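Subject: Re: [storeroom] Clearing the floor before the new carpet
From: Leonie Wendt
To: storeroom list

Adjoa Boateng wrote:

> Hello all,
>
> I stopped by the Kramer building at lunch and the back room is
> still not ready. Most of what came over from Plullell is on the
> carpet, and I don't know what is ours and what is going back.
> Could someone who was there for the move write down what goes
> where? I would also like to know what the yellow shelf is for. I
> had put cases on it, and then I was told it was for paint.
>
> The carpet people need the floor clear by the end of February.
>
> Adjoa

Adjoa, I was there for the move, so I'll take this one. I have the Plullell list next to me and it has 26 lines on it. Six of them are crossed out, and those went straight to the other building, so don't go looking for them.

The floor first. Anything long and round (tubes, rolls, the gray cylinder) should be off the carpet before anything else gets moved. They roll, and last time one ended up under the radiator and we spent half the morning asking each other who had taken it. Lay them flat along the wall on the window side until we have a rack. Please don't stand them on end. The small wood pieces can go in a bucket for now. I don't care which bucket, as long as it has a label.
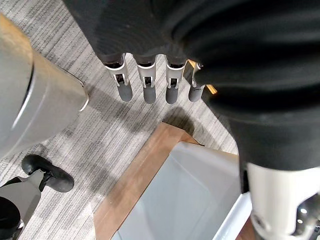 The rack is on order from Grastura. They quoted 594 for the long version with delivery, and I said yes to that one and no to the short one, which would have been full in a week. Delivery is supposed to take three weeks. If it comes after the carpet is down, it will have to be carried in through the side door, and I would like two people for that. Write to me off list if you can help.

Now the yellow shelf. It was never for paint. Whoever said so was thinking of the metal cabinet in the hall, and the paint should stay there, with the lids pressed down. The top of the yellow shelf is for cases and pouches, meaning things you pick up and take with you. The tier underneath is for whatever belongs to them but doesn't fit inside. So you were right to put cases there, and they can stay.

Two requests about the cases. Look inside before you put one away - we had two go out to Flandico with nothing in them, and I had to drive over with the contents the same evening. And put the soft pouches beside the cases, never under them. When the pouches are underneath, people forget they exist and order new ones.

Cardboard boxes can stand at the end of the shelf until the carpet is done. After that they get flattened, unless there is a name on them. If you want to keep a box, put your name on it now in thick marker.

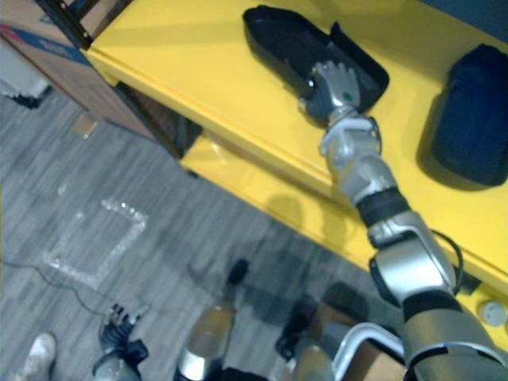
Someone also asked me this in the hallway, so I'm copying it for the list:

Does a case have to be closed when it goes back on the shelf?

Close it once you have checked what is inside, and leave it open if something is missing, so the next person knows to ask.

I'll be in the back room from 3 p.m. tomorrow with the Plullell list and a roll of labels. If you have something there that isn't on the list, come and tell me what it is. Anything I can't place goes on the windowsill in the hall for now.

Adjoa, can you ask the carpet people whether they move the shelf themselves or expect us to do it? Last time they wouldn't touch furniture.

Leonie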